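Handbook > Crafts > Sewing and Needlework > Appliqué

Appliqué

Appliqué is a technique in needlework in which small pieces of fabric are fixed on a larger piece of fabric, called the ground, to make a pattern or a picture. The word comes from the French verb appliquer, which means to put on. The technique is used on quilts, flags, banners, tents, clothes and church textiles.

Origin and use

Sewing one fabric onto another is very old, and it probably began with the repair of worn clothes. Decorated examples in leather, felt and linen are known from many regions. In Egypt the makers of ceremonial tents developed a rich style of cotton appliqué, and in Benin the cloths of the royal court showed animals and weapons cut from colored fabric. In Europe the technique was often chosen for banners, as it covers a big area faster than embroidery does.

In North America appliqué became common on bed quilts in the 19th century. Flowers, wreaths and birds were the usual subjects. Many of these quilts were kept for guests and were washed seldom, so a good number of them still have strong colors.

Materials

The ground is normally a firm and plain fabric of medium weight. Cotton and linen are the easiest to work with. Cream or unbleached cotton is often preferred to pure white, because small marks from the pencil are less visible on it. The pieces should be of the same weight as the ground or a little lighter. Felt is popular with beginners, as its edges do not fray and do not need to be turned under.

Both fabrics should be washed before cutting. If only one of them shrinks later, the work will pucker, and this can not be corrected by ironing.

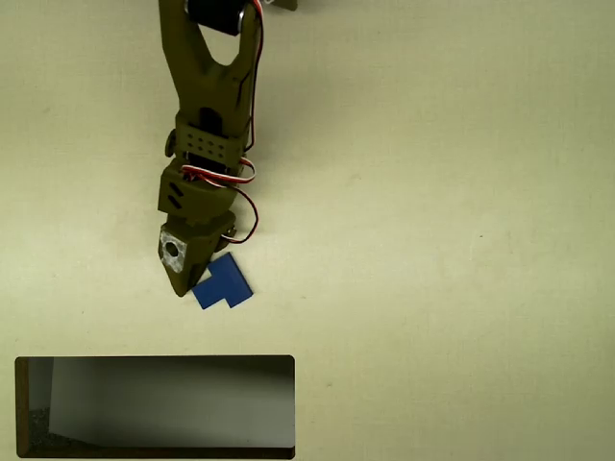
A small blue piece on a pale cream surface.

Placing the pieces

Before sewing, the pieces are laid on the ground without any fixing, and the design is judged from a distance. The pieces which lie lowest in the design are placed first. For example, a stem is placed before the flower that covers its end. When the layout is decided, each piece is held with pins, with basting stitches or with a thin line of washable glue.

The grain of the piece should follow the grain of the ground when possible. Leaves and other narrow curved shapes are an exception - they are often cut on the bias, so that they bend without folds.

Main methods

In needle-turn appliqué the edge is folded under with the tip of the needle during the sewing, a short distance at a time. The stitch is a small slip stitch in a thread that has the color of the piece and not of the ground.

In raw-edge appliqué the edge is left as it was cut. It is sewn by machine with a straight or zigzag stitch, and some fraying is accepted.

In reverse appliqué the layers are stacked and the upper one is cut away to show the fabric underneath. The molas of the Guna people of Panama are the best known work of this type.

See also: Patchwork, Basting stitch, Felt, Quilting

Categories: Needlework | Textile arts | Sewing techniques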